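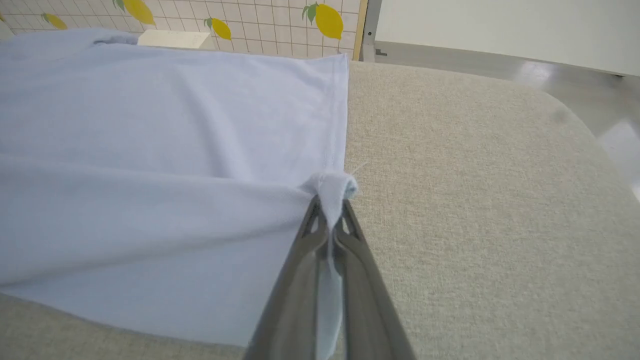

Chrysoula Economou thinks folding tables should be a lot lower, and she told me so before I'd even gotten my coat off at the Wamstead clothing swap. Her back was killing her by noon, she said, and the shirts just kept coming!

I stopped by on Wednesday, 20 September 2023, meaning to drop off one bag and leave (ha). The swap took in 1,032 pieces of clothing this time, up from 212 at the first one in March, and T-shirts were far and away the biggest pile. Light blue seems to be everybody's color this year – I brought one myself and went home with a different one.

Every shirt gets spread out, smoothed and checked along the hems before it's folded. Loose threads are fine, according to Si-woo Han, but holes go in the rag bin. He likes to fold in thirds. Thanasis Kokkinos folds in half and then in half again, and the two of them had been arguing over it since breakfast. I tried both ways and my creases came out crooked either time.

Cotton is the tricky one, by the way. It wrinkles if you so much as look at it, and a bunched collar will throw off the whole stack. Si-woo pulls the corners out first and leaves the collar for last, and I've been doing it that way at home all week.

Whatever didn't find a new owner is going to the thrift store on Gikero Street. The next swap is planned for spring, same hall, doors at 9. Bring hangers if you have extras – they ran out by 11.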